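Household Chores and Automation: Where Matters Stand

Readers of this blog write most often on one subject, and it is laundry. They wish to know when a machine will fold it. Having followed the field for some years from Nolelthorpe, I would like to set out my present view in plain terms.

Washing and drying were handed over to machines long ago. The steps that remain are sorting, folding and putting away, and these have resisted every attempt I have seen. A plate keeps its shape when it is picked up. A shirt takes a new shape each time it is touched, and the machine must find the collar and the hems again before it can proceed.

In May I attended a trade day at which Quinlan, a small manufacturer, presented its folding unit. The unit was given 12 garments, all of one size and laid flat in advance by an attendant. It completed them in 27 minutes. The towels were very good. The shirts were acceptable, though two had a sleeve left outside the fold. Pultell, which supplies linen to hotels, had sent a representative, who observed that an experienced member of its staff folds almost 200 pieces in a morning and talks throughout.

The current approach is to let people do the work first, with grippers in their hands in place of fingers, so that the motions may be recorded and learned from. It is slow work on a soft surface with a soft object. 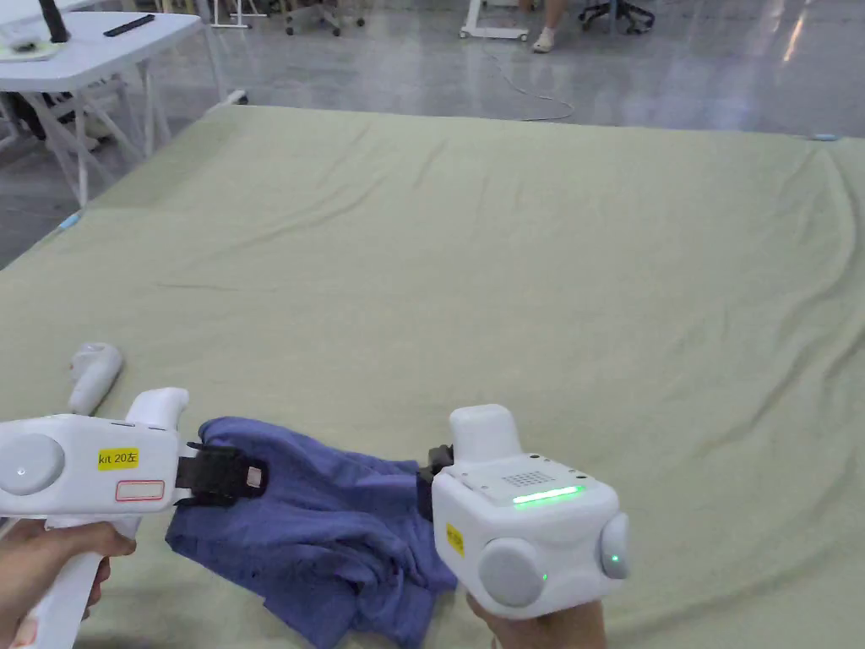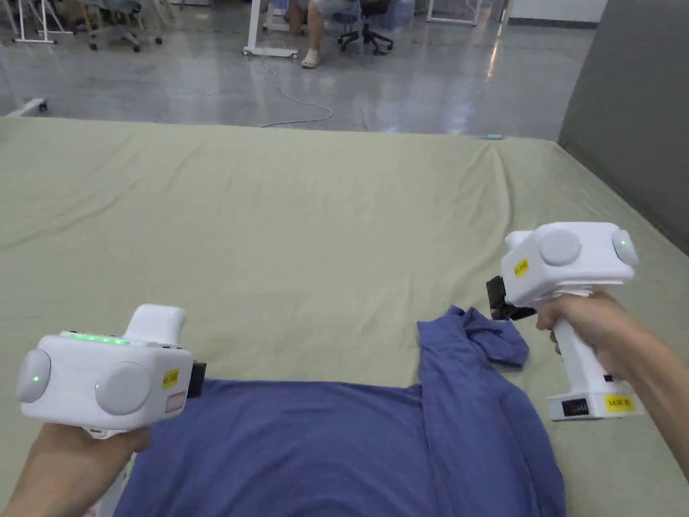 Blue garments on a green cloth, handled with a gripper in each hand.

I tried a similar pair of grippers at the same event. Two jaws will take hold of a hem quite well. Smoothing a sleeve is another matter, as one ordinarily does it with the flat of the hand and without thinking. My first shirt was poor and my fourth was passable.

Shop-floor work is further along. Ukness has had a machine moving cartons at its packing hall for over a year, and it handles 216 of them in a shift. The cartons are rigid, identical and always arrive from the same side. A family laundry basket offers none of these conditions.

My position is therefore as follows. Flat items in a commercial laundry are within reach, and in places are already done. Mixed clothing in a private home is not, and I would advise readers against placing a deposit on any unit that promises it. I intend to visit the Quinlan workshop again when its next model is ready, and I have asked to bring my own shirts.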